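Search the manual
Type a word and press Enter

4. Setting Up Your Drana Countertop Water Filter

You're nearly there! The fiddly part is done, and from here it's all about getting good water into your glass.

1. Unscrew the aerator from your faucet by hand. Keep the little rubber washer, you may want it again!
2. Thread the diverter onto the faucet until it's snug. No pliers, please.
3. Push the white hose onto the diverter until you feel it click.
4. Drop the Plidton cartridge into the housing, arrow pointing up, and close the lid.
5. Run cold water through the filter for 13 minutes. The first water may look gray. Pour it on your plants (they love it).

NOTE: One cartridge filters 300 gallons. Write the start date on the lid sticker so you can keep track.

Pick your spot before you cut the hose to length. Any flat, level stretch of counter will do, and the filter is happy to share it with your other kitchen things.
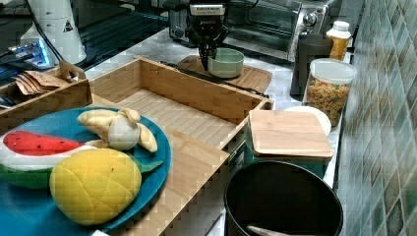 Fig. 4: Countertop with toaster oven and bamboo organizer

CAUTION: Never run water hotter than 100 °F through the cartridge. Leave at least 2 inches between the filter and anything that heats up.

6. Turn the diverter knob toward you and pour your first glass. Enjoy it!

If the diverter drips, unscrew it, wrap the threads with the tape from the parts bag, and try again. Still dripping? Go to Section 7, Leaks and Slow Flow.

70 shares
2 comments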